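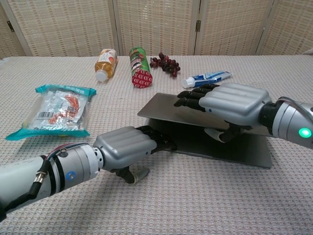 Recall widened for Damero baking trays sold in Australia

News > Home and Kitchen > Product Recalls

Search this site Search Go

Clatex has widened its recall of Damero bakeware to cover the large oven tray, after further samples failed a coating test. The recall now takes in 2882 trays, sold on their own and as part of the Damero roasting set.

The fault concerns the non-stick layer on the cooking surface. In testing commissioned by Clatex, the coating on sample trays blistered and lifted at the corners at temperatures below the maximum printed on the label. Flakes of coating can come away and end up in food. The company said it had received nine complaints and no reports of injury.

Affected trays carry batch code 399 on the underside, stamped near one of the short edges. Trays with any other code are not part of the recall. The code can be hard to read on a tray that has been used often, and Clatex advises owners to wash and dry the underside and look at it under a strong light. If the code still can't be made out, the tray should be treated as affected.

The first notice, issued in July, covered only the smaller tray and the loaf tin. Both were coated on the same line at the Podau plant. Clatex said the large tray had been left out because it was coated in a separate run, but plant records later showed that the same drum of primer had been used for both.

Ionescu, the laboratory that carried out the tests, heated each sample in a fan-forced oven, cooled it to room temperature and repeated the cycle. Adhesion was then checked by scoring the surface and applying tape. Samples from the affected batch lost coating at the score lines. Samples from later batches did not.

Owners should stop using the trays and return them to the place of purchase for a full refund. No receipt is needed. Trays bought online can be posted back free of charge using a label from the Clatex website. The recall phone line is open every day except Sunday.

Of the trays in the recall, 700 had not left the warehouse and have been withdrawn from sale. Uncoated Damero trays are not affected.

Tagged: recalls, bakeware, consumer safety

We use cookies to remember your settings and measure traffic. Accept all Manage preferences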